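Filed under: Kitchen Basics > Bread > Leftovers

How to Store Burger Buns So They Are Still Buns Tomorrow

By Nosipho Gumede
December 22, 2022

Every cookout ends with too many buns. They come in packs of eight, the patties come in packs of six, and the guests come in whatever number they feel like. 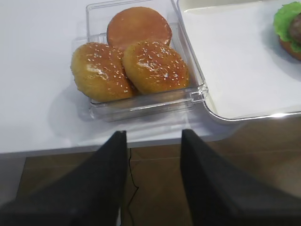 Drummond wrote in after the August column to say that a box is a waste of cupboard space, that a bread bag with a twist of wire has served his family for decades, and that any bun too stale for the bag is what soup was invented for. I have eaten a lot of soup on that principle. I now use a box.

What you need

A clear plastic container with a lid that closes properly, wide enough for two domed tops side by side. Clear matters more than you would think. A bun in an opaque tub is a bun you will meet again in spring. I use a square one from Gilgate, which was cheap, and whose lid has outlived two more expensive lids.

You also want a paper towel, a tray, and a marker if you are the sort of person who labels things. I am that sort of person about once a year.

Step 1. Let them cool

If you baked them yourself, put the buns on a rack and leave them alone until there is no warmth left in the bottoms. An hour usually does it. Warm bread in a closed box makes its own weather, and you will open the lid to find the crust has gone leathery and the sesame seeds have moved to the floor of the container.

Store-bought buns can skip this step. They have been cool for longer than you want to know.

Step 2. Sort the halves

Uncut buns keep better than cut ones, so put those away first and don't slice them until you need them. For the ones already split, match up whatever pairs you can and press them cut side to cut side. There will be an odd half. There is always an odd half. It goes in too, and becomes tomorrow's toast.

Step 3. Pack the box

Fold the paper towel flat in the bottom if your kitchen runs humid. Mine does in summer, so I bother with it then and skip it the rest of the year. Set the domed tops in first, seeds up, touching but not squashed. Slide flat halves in at the back, leaning against the wall. A second layer on top is tempting and will give you a bun with another bun's outline in it.

Close the lid all the way. If it has clips, use every clip.

Step 4. Pick a place

On the counter, away from the stove, they are good for two days and passable for three. Keep them out of the refrigerator, which stales bread faster than the counter does and makes it taste faintly of onion. Past day three, freeze them.

To freeze, wrap each bun on its own, then put the whole lot back in the box. Mine goes on the shelf under the peas. I try to use them within a month.

Step 5. Bring them back

Counter buns want a minute cut side down in a dry pan over medium heat. Frozen ones can thaw on the counter, still wrapped, and then get the same treatment. For a crowd, line them up on a tray and give them 10 minutes in a low oven with foil over the top. Watch the seeds. They go from toasted to bitter while you are looking for the mustard.

If you find mold on one, throw out that bun and its neighbors too. Wash the container in hot soapy water and dry it fully, including the groove in the lid, where crumbs go to retire.

Related

Flarnell Rolls, the Easy Way
Does a Linum Bread Bag Do Anything?
Croutons From Almost Any Bread
56 Uses for Half a Jar of Pickles
How to Slice a Bun Without Slicing Yourself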